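Associação de Moradores do Bairro Plisau
Ata da reunião ordinária de abril

A reunião começou às 19h15, um pouco depois da hora marcada, porque fomos chegando aos poucos e ninguém teve coragem de interromper as conversas à volta do chá. Foi lida a ata anterior, aprovada sem alterações, salvo a grafia do nome da rua Kun, que continuamos a escrever mal e que desta vez ficou corrigida.

1. Horta comunitária
Passámos a maior parte da noite neste ponto, e com gosto. A horta tem neste momento dois talhões livres, ambos do lado do muro, e há quatro famílias em lista de espera. Depois de muita conversa (e de uma longa e simpática divagação sobre favas), ficou decidido dividir cada talhão ao meio, para que ninguém tenha de esperar pelo outono. A água será paga em partes iguais. Pediu-se também que as mangueiras fiquem enroladas ao fim do dia.

2. Contas
O saldo transitado é de 1.127 euros. A compra de sementes, terra e duas torneiras novas à Provent ficou em 472 euros, valor já incluído no orçamento aprovado no inverno. Houve quem perguntasse se não seria mais barato comprar a terra a granel; vai pedir-se preço para a próxima encomenda.

3. Passeios e ruas
Falou-se brevemente do estado dos passeios no percurso a pé até à horta. Os moradores mais velhos gostariam de ter um banco a meio do caminho, e a ideia foi recebida com muito carinho. Será enviada uma carta à junta, com a proposta de dois locais possíveis.

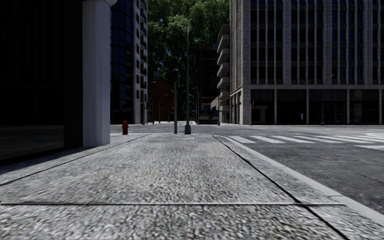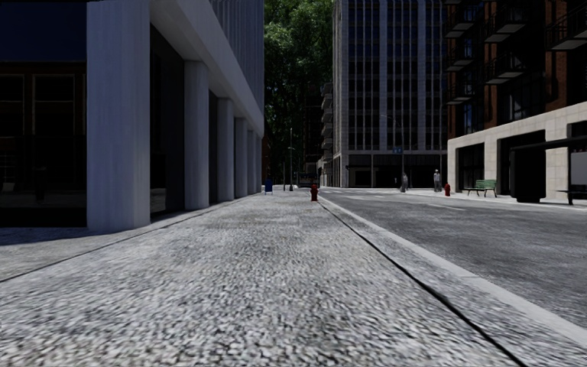

Bence Kovács

4. Festa da primavera
A festa volta a fazer-se no largo Vada, com mesas compridas e cada um a trazer o que souber cozinhar melhor. Recordou-se que no ano passado houve onze bolos e uma única salada, pelo que desta vez haverá uma folha de inscrição à entrada da sede. A música termina às 22h30. O grupo de cantares já confirmou e pede apenas uma tomada perto do estrado e água fresca. Ficou por resolver quem empresta as toalhas.

5. Troca de livros
A estante da sede está cheia e os livros começam a fazer pilhas no chão. Propôs-se uma tarde de troca, com lanche, em que cada pessoa leva para casa pelo menos tantos livros como os que trouxer. Aprovado por unanimidade e com algumas gargalhadas, visto que todos os presentes prometeram o mesmo da última vez.

6. Outros assuntos
Agradeceu-se a quem pintou o portão da horta, que ficou de um verde muito bonito. Apareceu uma chave pequena com fita azul junto à composteira; está guardada na gaveta da sede. As inscrições para os meios talhões abrem amanhã.

A reunião terminou às 21h40.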